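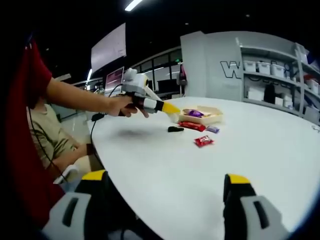
Skeltomier Cabin Roller, 2-wheel carry-on

The Cabin Roller is the smallest case in the Skeltomier travel range. It is made for long weekends and short flights, and it holds enough for a week somewhere warm if you pack light. One main compartment, one zipped lid pocket, one flat outer pocket for a book and your travel papers.

We went back to two wheels on this model after trying four. Two larger wheels set into the body roll better over cobbles, gravel paths and the ramps you meet at ferry ports, and they leave more room inside. You do have to tilt the case and pull it — it won't glide along beside you at the check-in desk.

The shell is woven polyester with a coated back. It sheds light rain, but it is not waterproof, so use the rain cover (sold separately, part 371) if you expect to wait outside in bad weather. The handle locks at two heights. Both zippers on the main compartment meet at a loop that takes a small padlock.
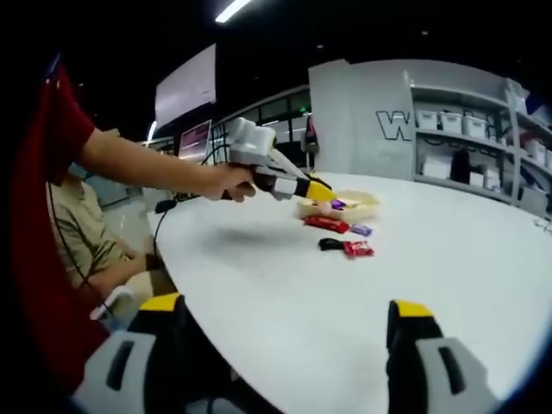 Caputo wrote to us after a trip around the islands that the case went on and off nine buses and the only thing that gave out was a zipper pull, which we replaced free of charge. The same letter asked for a longer handle. Anyone over six feet may find the current one a little short, and we are looking at a third height setting for the next run.

Packing notes

Put shoes and anything heavy at the wheel end. The straps inside are meant to hold clothes flat and will not stop a heavy bag from sliding. The lid pocket is the right place for socks, chargers and the things you buy on the last day. If the case is full, leave the outer pocket empty, or it may be too thick for the sizing frame at the gate. Airlines set their own limits and change them, so check yours before you leave home.

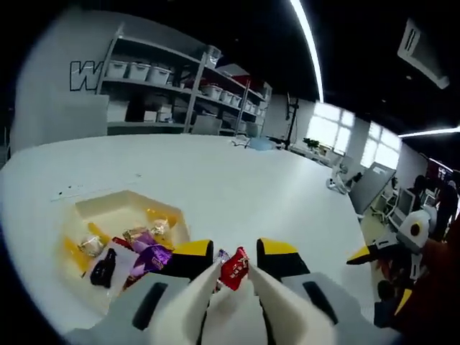

Care and spares

Wipe the fabric with a damp cloth and let it dry open. Don't machine wash it. Sand is hard on the wheels, so after a beach trip rinse them with clean water and spin them by hand until they run freely. Replacement wheels come as a pair under part 502 and fit with the hex key in the lid pocket.

Colors: Orcombe (brick red) and Fokby (dark gray)
Wheels: 2, replaceable
Spare wheels: part 502
Rain cover: part 371
Repairs: send the case empty, with a note saying what is wrong

The next batch of Fokby is due in March. Orcombe is in stock.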